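Nidari is a sound and light piece that runs for 50 minutes and has no fixed score. Three dancers wear motion sensors at the wrist and ankle, and software turns their movement into tones. Studio Cloren, the group behind it, spent the winter rewriting that software from scratch.

The old version mapped each joint to one pitch. Audiences liked it, but the dancers found it tiring – every small correction of balance made a noise. The new one listens for phrases, so a shoulder roll can pass in silence and a turn that builds over several counts brings in a chord. 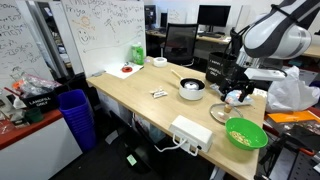 Rehearsals moved to the Michalík hall in June. The ceiling there is high enough for the full lighting rig, and the floor is sprung. Latency was the main worry. It now sits at 30 milliseconds, which the dancers say they can work with.

The piece opens at Prirnodora on a Tuesday, in the smaller of the two rooms. Seating is on three sides and latecomers wait for the second section. The group plans to publish the mapping code after the run.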